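Studley Teleoperation Gallery: Wrist Views

Studley is the simulated apartment we use at Bikar for collecting demonstrations by remote control. An operator wears a headset or holds a six-axis puck, moves the virtual arm through a task, and the simulator logs joint positions, gripper width and the camera streams at every step. The set currently holds 3,299 demonstrations, of which 501 were recorded in December by Asabe Ogunleye and Corey Grimshaw. Stills on this page come from the wrist view. Operators see the same view in a small inset while they drive.

Rendering is kept plain on purpose. Flat shading lets us run the physics at full rate on the operator's workstation, and lag is what operators complain about first.

Wrist view with the fingers open and nothing in the grasp. The window at upper right has a reddish-brown wooden frame and a small silver latch.

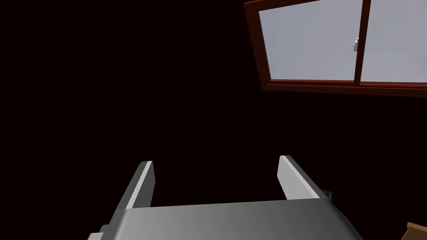 Wiremu Pomare: I drove 200 of these with the puck and would not go back to the headset for anything near a wall. With the puck I can let go and the arm holds position. In the headset my hand drifts while I'm thinking, and the drift goes straight into the log. Is there any plan to mark which device was used for each demonstration?

The device field was added to the log header in the Faulkner release. Older files have it blank - it can usually be recovered from the session name, and Ataahua Hoani has a script for that. Drift during pauses is handled separately. Any stretch where commanded speed stays under the threshold is flagged as idle, and the training loader skips it by default.

Clutching works the same on both devices. Hold the side button to disconnect hand motion from the arm, reposition, release. New operators tend to clutch too seldom and finish a reach with the wrist at its limit. Those demonstrations are kept but tagged.

Same session, fingers apart, with a framed panel in browns and rusty oranges behind the left finger. 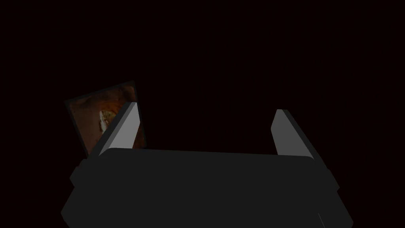
The tag is set by the operator at the end of each run, from three choices: clean, recovered, or discard. A recovered run is one where the operator made an error and corrected it without a reset. We have 1,031 of them. Rangi Katene trained the Nolville policy with and without the recovered runs, and the version that included them is the one we now ship with the simulator.

Discarded runs stay on disk but are left out of the index. To list them, pass the all flag to the indexer and filter on the tag column. Replay needs the same simulator version that made the recording - contact settings changed between releases, and an older log played back in a newer build will slip during grasps.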